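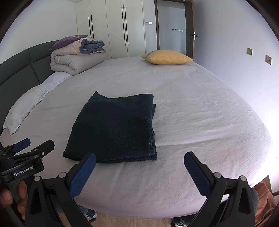 Nadstead Textile Care Forum
Section: Storage and Housekeeping
Topic: Seasonal storage of issued knitwear, folding or hanging

linenroom_north
Posted Sun 28 November

Members are invited to comment on a matter which has come before our department. We hold 616 knitted garments for issue to staff and residents, nearly all of them wool or a wool mixture. Until last winter they were kept on rails. Following a number of complaints about stretched shoulders, it is proposed that all knitwear be folded and placed in drawers or lidded boxes.

I should be grateful for views on the following points. Is folding to be preferred for every weight of knit? How often should folded items be taken out and refolded? Is there any benefit in tissue between the layers?

The internal depth of our drawers is 40 cm. The boxes under consideration are the Cernell pattern, which are slightly deeper at 41 cm.

wardrobe_stores
Folding is to be preferred for anything heavier than a fine gauge. A heavy jumper on a hanger carries its own weight from two points and will lengthen over a season. Our stores moved to shelves some years ago and the shoulder complaints stopped.

Tissue is worthwhile for pale items and for anything with buttons. For ordinary issue we do not use it.

Cernell boxes are satisfactory, although the lids are tight and staff have been known to leave them off. A box without its lid offers no protection from moth.

keeper_of_cloth
I must register a reservation. Folding is correct in principle, but the fold itself becomes a line of wear if the garment is left too long. In our collection, pieces left folded for 18 months had a visible crease at the chest which did not steam out fully. We now refold every November and every spring, moving the line by a hand's width each time.

I would also ask linenroom_north whether the garments are washed before storage. Moth larvae prefer soiled wool. A garment put away after one wearing is at greater risk than one fresh from the wash.

linenroom_north
All items are washed on return. We use Lencho wool wash at the dose stated on the bottle and dry flat. I accept the point about creasing and will put the twice-yearly refold to the department.

May I ask for guidance on the arrangement within the drawer? Our present practice is to pile them, and the lowest items are seldom issued.
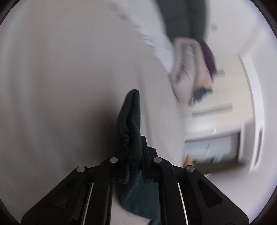
drawers_and_presses
Filing on edge answers the difficulty of the bottom layer, as every garment can be seen and removed without disturbing the others. The method is to fold the sleeves in, fold the body to the depth of the drawer, and set each piece in with the fold uppermost. A knit for this purpose must be folded small enough to handle as one item, like the dark green cloth held upright between the black arms. Drawers should be comfortably filled. If they are half empty the row leans and slides down, and if they are crammed the ribbing is crushed.

wardrobe_stores
I regret that I cannot agree. Filing on edge suits T-shirts and tea towels. Heavy knitwear slumps, and the lower edge takes the pressure of the whole garment. We tried it for one winter and went back to flat piles, limited to four garments. Stock should be rotated by placing returned items at the bottom.

drawers_and_presses
The slumping described above is generally a matter of dividers. With a divider after every few garments we have had no trouble of the kind. Stonus supply a plain card divider which may be trimmed with scissors.

keeper_of_cloth
Card should be checked before use. Any card in contact with wool for long periods ought to be acid-free, and I would want that confirmed by the supplier. A strip of washed cotton over a stiff board does the same work.

On the general question I side with wardrobe_stores for the heaviest garments and with drawers_and_presses for the remainder. I see no difficulty in running both systems provided that the drawers are labelled.

nightshift_laundry
A practical point from those who do the folding. Please provide a large, clean, flat surface. Our staff were folding on top of the dryers, where there is not room to lay out the sleeves, and the results were poor whatever method was written on the wall. A full-sized table has made more difference than the change of boxes.

Please also allow drying time. Ribbed cuffs and welts hold damp long after the body feels dry.

linenroom_north
I am obliged to all who have replied. The department will fold all knitwear from this season. Heavy garments will be piled flat, no more than four high, and lighter ones filed on edge with cotton-covered dividers. The question of the Cernell lids has been passed to purchasing.

One matter remains open. We have several cardigans with metal zips, and opinion here is divided on whether the zip should be closed before folding.

wardrobe_stores
Closed, with the pull tucked inside.

keeper_of_cloth
Closed, but with tissue over the teeth.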